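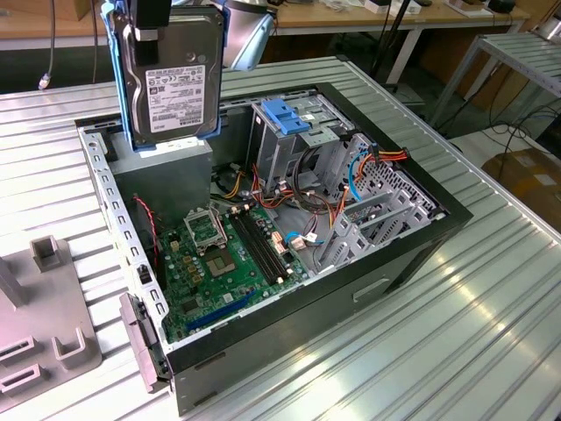 Most of my May has gone on teaching an arm to put old computers back together, by remote control, one patient go at a time. I hold the controls, the arm does what my hands do (more or less!) and every attempt is saved for it to learn from later. The drive is the bit I've grown fondest of. It sits in its light-blue caddy, hanging upright from the fingers over the open case, and all those loose power cables are just waiting to be snagged on the way down - so I've learnt to slow right up and breathe out first.

Covadonga Aguirre, who is far steadier than me, did 96 good ones before lunch. I'm on 741 altogether, and we want 900 before we let it try alone. My shoulders ache, but I do find it oddly restful, a bit like knitting with very long needles. Memory sticks next, once I've had a cup of tea.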